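Trucos de cocina > Orden y despensa
Compartido 21 veces · 2 comentarios

El cajón del té, o cómo acumular sobres durante una década

Todas las casas tienen un cajón donde el té entra y no sale. Un sobre del hotel, otro de la cesta de Navidad, un surtido que regaló alguien con muy buena intención y muy poco conocimiento del destinatario. Cuando el cajón deja de cerrar, toca ordenar.

1. Vaciarlo todo sobre la mesa

Todo, también lo que se ha colado detrás. Once sobres parecen pocos hasta que se esparcen y ocupan media mesa. Los que ya están abiertos, como el blanco de piel de naranja, hierba limón y regaliz con el borde rasgado, van los primeros a la tetera o a la basura. Un té abierto acaba oliendo a lo que tenga al lado, y al lado suele estar el comino. 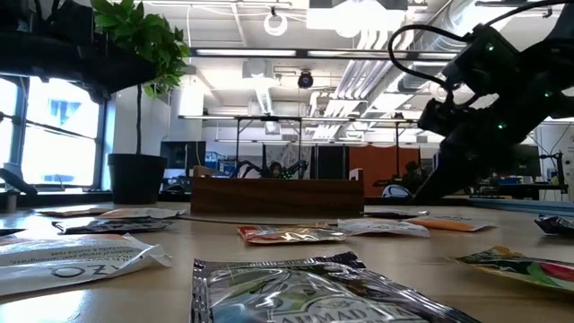 2. Separar por hora del día, no por marca

Agrupar por marcas queda precioso y dura hasta el primer desayuno con prisa. Funciona mejor hacer 2 montones: lo que despierta y lo que deja dormir. Quien tenga un tercer montón de «tés que no me gustan» puede llevarlo a la oficina, donde se bebe cualquier cosa a las 11.

3. Buscar una caja con compartimentos

Las de bambú de Seteo son bonitas y se abomban con la humedad. La Solheim de tapa transparente aguanta, aunque deja a la vista el desastre. Una caja de madera corriente, sin tapa y con divisiones, cumple igual y cuesta menos que 100 bolsitas del té bueno.

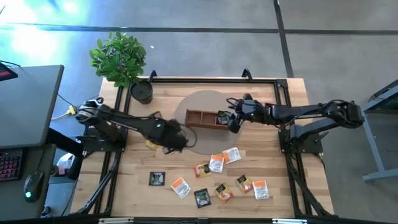

El llenado tiene su orden y casi todo el mundo lo hace al revés, metiendo primero lo que pilla más cerca. Conviene colocar la caja en el centro y dejar los sobres extendidos delante, sin montar unos encima de otros, para leerlos antes de decidir. Un mantel individual redondo debajo de la bandeja, como ese de color tostado, evita rayar la mesa al girarla. Los sobres van de pie, con el nombre hacia arriba; tumbados, el de abajo no vuelve a ver la luz hasta la siguiente mudanza.

4. No comprar más

Este paso lo incumplimos todos.

Etiquetas: té e infusiones, cajones, madera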